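Meet the Pirkurus, a Robot Arm You Build Yourself

Do you have a robot at your house? I have a vacuum that gets stuck under the couch, and until this fall I thought that was the only kind of robot I'd ever own. Then I spent most of September putting together a Pirkurus, a robot arm kit made by a company called Tirnska. I've been writing about kits for kids for a while now, and I had more questions about this one than any other. So let's go through them!

What is a robot arm, anyway?

Hold your own arm out in front of you. Bend your elbow. Now bend your wrist. Now pinch your thumb and finger together. You just did pretty much everything a robot arm does. It has a part that stays put (like your shoulder), some long pieces called links (like your bones), and places where the links bend, called joints. At the far end is a gripper, and that does the pinching.

The kit comes with 63 printed parts. A 3D printer makes them by squeezing out melted plastic in very thin layers, one on top of the last, kind of like frosting a cake that never stops getting taller. If you rub your fingernail along one you can feel the little ridges.

What makes it move?

Your arm has muscles. A robot arm has servos. A servo is a small motor that can turn to an exact spot and stay there, which a regular toy car motor can't do. You tell it "turn this far," and it turns that far and holds on.

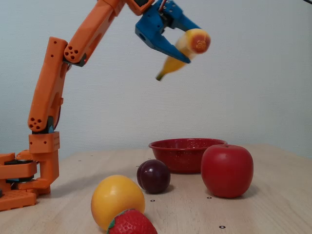
Picking up fruit is the first big job in the Pirkurus activity book, and it's my favorite. You start with play fruit, so no bananas get squished. The gripper on this one has two fingers, and two is plenty if you close them in the right place. It's got the banana pinched near the thick end, up high over the red bowl, with the skinny end hanging down. Try that at home with your thumb and one finger and you'll feel the banana wanting to swing. A strawberry is a whole different problem, and so is a big round apple. You have to open the fingers wide enough to get around it but still squeeze hard enough to lift.

How does it know what to do?

It doesn't, at first. You have to teach it. The kit works with a program called Vudon, and there are 2 ways to use it. In the first one you drag blocks around on a computer screen: go left, go down, close gripper, go up. In the second one you show the arm what you want by steering it yourself, again and again, and Vudon saves each try. Tirnska says one of its sample lessons was made from 3,661 saved tries. I did 900 and my thumbs were tired for a week.

And yes, it drops things. Mine dropped a plum on my foot. When that happens, look at where the fingers were just before it slipped, and change one thing. Only one! If you change three things and it works, you won't know which one fixed it.

Is it hard to build?

Parts of it are. The base took me a whole afternoon because I put one servo in backward and had to take everything apart again. You'll want a grown-up for the screws and for plugging in the power. Keep your fingers, long hair, and sleeves away from the joints when it's switched on, because the arm can't tell you from a plum.

If your school has the Brito kit, which is the smaller one from the same company, you already know how the blocks work and you can skip the first chapter. I wish I had.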